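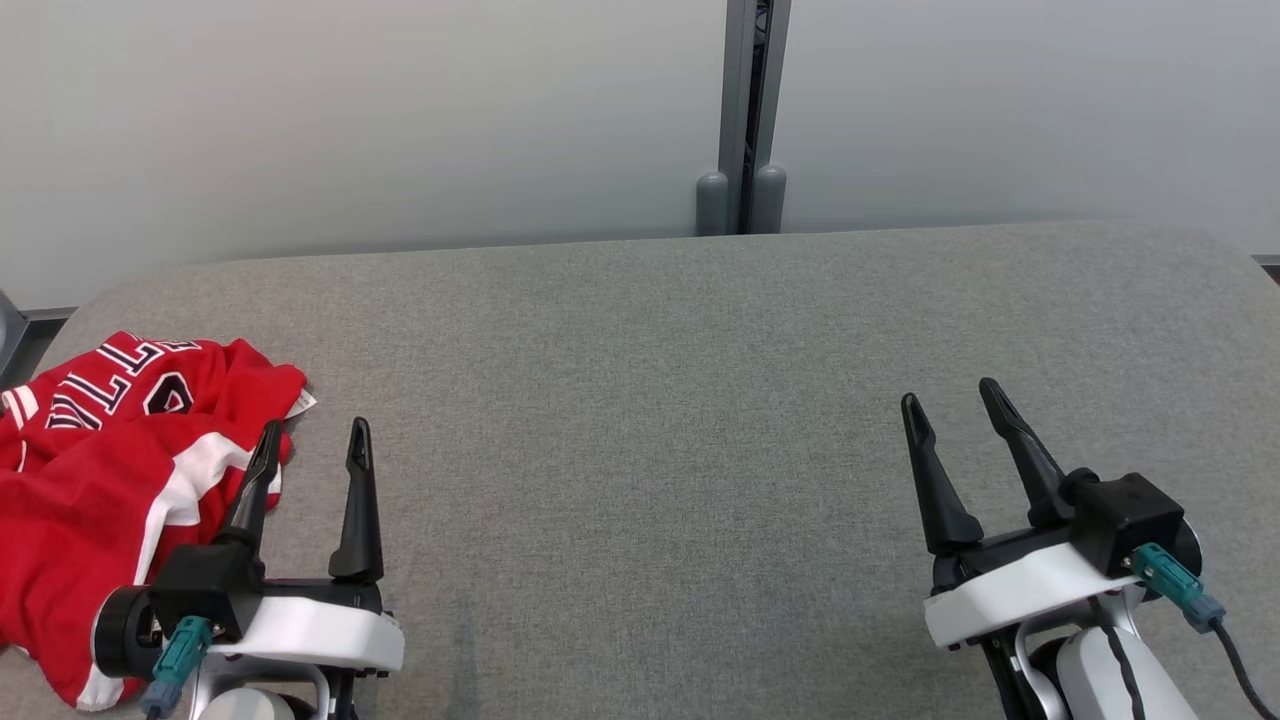

Hertta Jääskeläinen asked that the minutes of the previous meeting be corrected before approval, as item 4 gave the allocation at the Brulham hall as per team when it had been agreed per age group. The correction was accepted and the minutes were approved as amended.

Shares 2 | Comments 3

Brulham Youth Basketball League
Minutes of the scheduling and facilities meeting, 5/9/22
Chair: Romain Rey
Minutes: H. Jääskeläinen

1. Matters arising

1.1 The replacement shot clock controller for Harju has been delivered and is in the equipment cupboard. Firmware has not been checked against the existing display units. Carried forward.

1.2 The key register for the Dindach gym is up to date except for the side door. Harju and Dindach coaches are to return any unmarked side door keys by the next meeting.

2. Court allocation, fall term

2.1 The chair presented the allocation draft. Requests received total 49 court hours per week across the three halls. Hours offered by the halls come to less than this, and the shortfall falls entirely on the early evening slots.

2.2 It was agreed that under-10 and under-12 groups keep the first slot of the evening at all three halls. Under-14 groups move to the second slot. Adult recreational play moves to the last slot, and only at Brulham.

2.3 Harju asked whether two groups could share a full court by splitting it at the half line. The divider curtain at Harju does not reach the floor on the window side and balls pass under it. Half-court sharing is therefore approved at Dindach and Brulham only, until the curtain is repaired.

2.4 A changeover of five minutes is included in each slot and is not added to the end. Groups finishing late lose the time from their own next session. One objection was recorded.

3. Floor condition

3.1 The Brulham floor was recoated in July. The contractor's sheet gives the permitted cleaning product and dilution, and a copy is now taped inside the cleaning closet door. The old product must not be used on the new coat. Remaining containers are to be removed by the hall.

3.2 Two boards near the west baseline at Dindach are raised at the joint. The hall has been notified in writing. Until they are fixed, the west basket is to be used for shooting practice only, with no full-speed drills or games.

4. Registration

4.1 Registrations stand at 129 players. This is the number with both a signed form and payment. Incomplete forms are not included.

4.2 The spreadsheet has duplicate rows where a player has changed age group. It was agreed that the older row is kept, marked inactive, and left out of team lists. R. Rey will make the change.

4.3 The deadline for transfers between teams is unchanged.

5. Game clock and scoring table

5.1 Each home team supplies a timekeeper and a scorer. The visiting team may seat one observer at the table. The observer does not operate equipment.

5.2 Running time applies in the fourth quarter when the lead is 20 points or more. The clock returns to normal operation if the lead drops below that. The previous wording did not cover the second case.

5.3 Score sheets go into the Drundus system by noon on the day after the game. Drundus rejects sheets with blank foul columns, so a zero must be entered. Paper originals are kept to the end of the season.

6. Budget

6.1 Hall fees have been invoiced for the first half of the term. Harju's invoice lists a slot that was canceled and will be queried before payment.

6.2 Purchase of two replacement nets for Dindach was approved.

7. Other business

7.1 The parking lot at Brulham will be partly closed for drainage work. Visiting teams will be told to use the north entrance.

7.2 The date of the next meeting will be posted with the final allocation.

Meeting closed.

3 comments

dindach_u14
Does 3.2 cover warmups before a game at the other basket? We normally use both ends.

Romain Rey
Shooting only on the west side, so layup lines go east. I will add it to the allocation sheet.

PK
In 5.2, is the lead checked at the start of the quarter or at any point in it?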